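두드난홈 연구실 오픈데이 다녀왔어요

지난 2월에 신청해 두고 까맣게 잊고 있다가 전날 알림 문자 받고 부랴부랴 다녀온 두드난홈(Dudanholm) 오픈데이 후기입니다. 건물 입구를 못 찾아서 주차장을 두 바퀴나 돌았어요 ㅠㅠ 안내 데스크에서 이름표 받고 올라가니 벌써 첫 발표가 한창이더라고요.

첫 발표는 주수아 님의 인식 파트였어요. 조바노(Jovano)라는 자체 소프트웨어인데, 카메라 영상에서 물체 자세를 추정해서 플래너로 넘기는 구조래요. 화면에 좌표축이 덜덜 떨리는 걸 그대로 보여 주시면서 "저희도 이거 때문에 밤새웠어요" 하시는데 왜 이렇게 반갑던지! 저희 회사도 필터 값 하나 때문에 일주일을 날린 적이 있거든요. 인식 결과가 늦게 들어오면 타임스탬프를 보고 그 시점의 팔 자세로 되돌려 계산한다고 해서 얼른 메모했습니다.
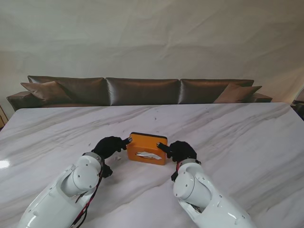 제가 제일 궁금했던 건 양팔 계획이었어요. 한 팔은 다들 그럭저럭 하는데 둘이 같은 물건에 붙는 순간 문제가 확 어려워지잖아요. 대리석 테이블 위 주황색 티슈 상자처럼 양쪽 끝에서 손가락이 하나씩 다가가는 자세면, 왼팔과 오른팔 궤적을 따로 풀어서는 답이 잘 안 나와요. 한쪽이 조금만 먼저 밀어도 상자가 돌아가 버릴 수 있으니까요. 여기서는 두 팔을 관절 하나로 묶인 시스템처럼 보고 한꺼번에 최적화한 다음, 접촉 직전 구간만 속도를 확 낮춘대요. 계획 한 번에 58밀리초 걸린다고 하셔서 뒷자리에서 "오" 소리가 나왔어요 ㅋㅋ

질의응답은 캄란 모하마디 님이 맡으셨는데 답변이 시원시원했어요. 팔에 붙은 케이블도 충돌 모델에 넣느냐고 여쭤봤더니, 굵은 원통으로 대충 감싸 놓고 손목 회전 범위를 제한한다고 하시네요. 저희랑 똑같아서 살짝 위로받음...

마지막은 로그 재생 도구 그윌리엄(Gwilliam) 체험! 노트북 앞에 앉아서 저장된 실행 기록 1044개 중에 아무거나 골라 앞뒤로 돌려 볼 수 있었어요. 관절 토크 그래프랑 영상이 같은 시간축에서 움직이고, 플래너가 버린 후보 경로까지 회색 선으로 겹쳐 보여요. 이건 진짜 탐나더라고요. 다만 검색이 아직 파일 이름으로만 돼서 원하는 실패 사례를 찾으려면 꽤 헤매야 해요. 태그 기능은 개발 중이라고 합니다.

나오는 길에 스티커 받고, 같이 간 동료랑 근처에서 칼국수 먹으면서 타임스탬프 얘기만 한참 했네요. 발표 자료는 참가자 메일로 보내 주신다니까 받으면 플래너 부분만 따로 정리해서 올려 볼게요.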